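Bench rules for arm work: what changes in October

The revised bench rules for small robot arms come into force at the start of October. They apply to every cell at Sular, including the two kitchen set-ups on the upper floor and the bench that Janell has the use of until spring. Hélder Carrilho has put the full text in the shared folder. It runs to 40 clauses, most of them unchanged, so this item covers only the parts that will alter how you work.

The old rules were written when nearly all our arms stood behind a fence and did the same job all day. Most of the work now is done on open benches, with objects set out by hand between runs. Horácio Matos went through the bench log over the summer and found 148 entries where someone had reached in to move an object while the arm was still powered. No one was hurt in any of them. In most cases the arm was paused in software, and people took that to mean it was safe. The log also showed that entries were often made hours later, from memory.

So the first change is to the word "paused". Under the new text, a software pause does not count as a safe state. Before a hand goes past the bench line, the arm must be in protective stop, and the person reaching in must be the one who pressed the button. If two people are working the cell, the second keeps hands off the keyboard until the first has stepped back and said "clear". Say it out loud. A nod has been misread before.

The second change is to speed near fixed surfaces. Any move that takes the fingers below the level of a counter, tray or basin lip is now capped at 40 millimetres a second, both going down and coming up. Basins are named in the clause because they give the fingers walls on all sides, and a held object can catch on the rim when the arm lifts. The force limit for these moves stays where it was. If your script uses a single speed for the whole path, you will need to split it. Abílio Peixoto has a worked version for the kitchen bench that you can copy.
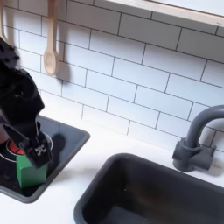 Gripper and green block at the small basin, kitchen bench.

The third change is about what has to be on the object sheet. Until now the sheet listed only the items the arm was meant to pick up. It must now list everything inside the reach of the arm, fixed or not. For the kitchen bench that means the tap, the shelf edge and anything hanging on the tiles, such as the wooden spoon, as well as the blocks. Hanging items are easy to forget because they sit above the work, but the elbow can swing wide of the fingers and reach them first. Soledad Mercado asks that the sheet be checked again whenever the base of the arm is shifted, even by a small amount.

A few smaller points:

Payload. The limit for open benches is 200 grams unless the cell has its own assessment. Weigh the object if it isn't already on the list.

Finger pads. Check them at the start of each session and write the result in the log. Worn pads are to be changed in pairs.

Cables. Nothing is to cross the bench line on the operator's side. The clip-on guides from Stoica are in the stores cupboard, second shelf.

Log entries. These are now made at the bench, before the next run starts. An entry made later must say so.

Several people asked during the review whether play-size and model fittings should be exempt, as they are light and will give way if struck. The answer is no. Sérgio Loureiro's view, which the group accepted, is that the risk on these benches comes from the hand beside the fitting, and a light basin that shifts under load can bring the arm to a place the operator was not expecting. The same clauses apply whatever the fittings are made of.

One matter was left open. Clurenon, who service the arms, would like the protective stop tested weekly. We test monthly at present, and the group was split on whether weekly testing would be kept up properly on the quieter benches. It will stay monthly for now, and the question goes back on the list for the next review, along with the wording on night runs.

Everyone who operates an arm needs to read the new text and sign the sheet outside the stores. There is also a short practical, which takes 20 minutes if you come with your own script ready. Hélder is running 3 sessions on the kitchen bench, all starting at half past nine, and you need to attend one of them. If you can't make any of the three, speak to him before the end of the month. Your login for the open benches will be switched off until the practical is done.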